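Moving to Boldale, nine months on

We moved from Castelbridge to Boldale in December, which everyone told us was a daft month to do it. They were right about the drive. The van got stuck behind a gritter for most of the way and the sofa went in through the back window at nine at night.

Our old flat was on the main road above a chip shop. The new house is up a lane with one streetlight. According to the sign by the bus shelter the village has 2,034 people in it, though I have met far fewer than that. The shop shuts at half past five. If you forget milk you go without, or you drive to Javcombe, where the garage stays open late.

The heating was the big worry. The house runs on oil and we had never had a tank before. The first delivery was the smallest they would do, 500 litres, and it lasted until the end of February with the thermostat kept low. The boiler man, Trevor Friesen, came up and changed the nozzle and showed me how to read the gauge. He charged us £928 for that, a new pump and two radiator valves. It hurt, but the back bedrooms are warm now.

I still work three days a week for Vandenberghe, two of them from home. The broadband is slower than in town but good enough for calls. On the office day I leave at ten to seven and park at Javcombe station -- the car park is free, so I save a bit there.

Upstairs is nearly finished. We painted the walls white all through, as it was cheapest to buy one big tub, and the carpets can wait until next year.

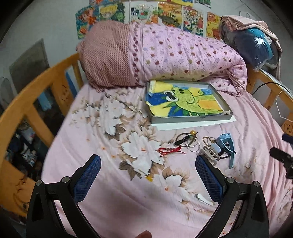
Pink floral sheet, rolled quilt, and a drawing in its grey box.

Next job is the gutter at the back, which drips on the step whenever it rains. After that I want to get the garden fence up before the sheep next door find the gap again. They have already had the leeks.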